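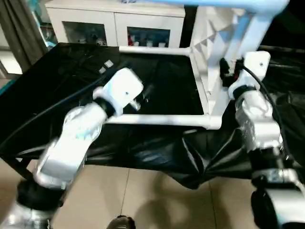
Teaching Two Arms to Build One Small Frame: Project Report

Tuấn Tiêu
15 Dec 2020

The original proposal for this project promised a system that would learn to assemble household furniture. The version that was approved promised a system that would learn to assemble one piece of furniture. What I am handing in is a report on collecting the examples such a system might learn from, plus a small learned model at the end that can do part of one step. I would like it noted that the title got shorter each time, and so did my advisor's emails.

1. The task

The workpiece is a Grarkia, a light stand made of white plastic tubes, corner connectors and molded side panels. The instruction leaflet shows one person putting it together while smiling. I chose it because the parts are light enough for the arms, cheap enough to break, and big enough that both arms are needed for most of the steps. One holds, the other fits. Holding is the harder job, which I did not believe until May.

Examples were gathered by teleoperation. The operator moves a pair of small leader arms and the two follower arms at the table copy the motion. We record the joint positions, the gripper openings and the camera views. One recording of one step, from hands off to hands off, is an episode. The recording software is Movville, which I did not write and will not be criticizing in a graded document, except in section 4.

2. Splitting up the work

My first plan was to record the full assembly in one go. An operator needs to concentrate the whole time, and a slip near the end spoils everything before it. After a week of this I had very few complete assemblies and a strong dislike of tubes. I then cut the job into steps: pick up a side panel, turn it upright, bring a tube to its connector, seat the tube, let go without knocking anything over. The last one sounds like a joke. It has its own folder.

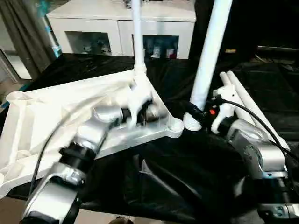 The side panels caused the most argument over where to grip. They are wide and open in the middle, so there are plenty of edges to grab and most of them are wrong. A grip on the outer rim is easy to see from the head camera, but the panel swings around it the moment the other arm pushes. A grip on the inner web is much steadier and hides half the gripper from view. We went with the web. The model then has to learn a grasp it can't fully see, and the operators had to learn it first, with a certain amount of swearing that the microphones, thankfully, were not set up to record.

White parts on a white table were a mess for the cameras, so the table got a black cover. Contrast improved right away. The cover is shiny and wrinkles whenever a part is dragged over it, which gave us a new set of bright streaks to worry about. I tried smoothing it between episodes. Then I decided that wrinkles were variety, wrote "variety" in the lab notebook, and stopped smoothing.

3. What was collected

We recorded 3483 episodes. Of these, 1673 were kept for training after review. The rest were thrown out for the usual reasons: the wrong part was picked up, the tube was pushed against the rim of the connector until something gave, or the operator forgot to press stop and went to lunch. A further 730 of the rejected ones were put in a separate set labeled "recoveries." In these something went wrong and the operator fixed it before going on. I had been deleting them for being ugly. Tuấn of three months ago deserves a lower grade than Tuấn of today, if the department allows split marking.

Review was done by watching every episode at double speed and giving it a yes, a no or a maybe. I do not recommend the maybe. Every maybe had to be watched again by someone in a worse mood.

4. Problems

Cables. They hang behind the grippers and they go where they like. In early sessions a loop would catch on an upright tube and pull the frame sideways at the exact moment of fitting. We changed the clips, and added a pause before each episode to check the loops.

Speed. Operators get faster with practice, so late episodes look different from early ones. The model trained on both moved at a pace that matched neither.

File names. Movville names episodes by the time they are saved. When the clock on the recording machine was wrong, so were two days of episodes. Sorting them out took longer than recording them.

5. Result so far

The policy trained on the kept set can pick up a side panel and stand it upright. It cannot yet seat a tube. It brings the tube near the connector and hovers there, much like I did in the first week. Adding the recoveries made it try again after a miss, and a second miss still counts as data. The next batch will be tube seating only, with slower operators.

Related reports
Faketti gripper pads: wear after one semester
Sorting screws with the Baert feeder
Notes on calibrating a head camera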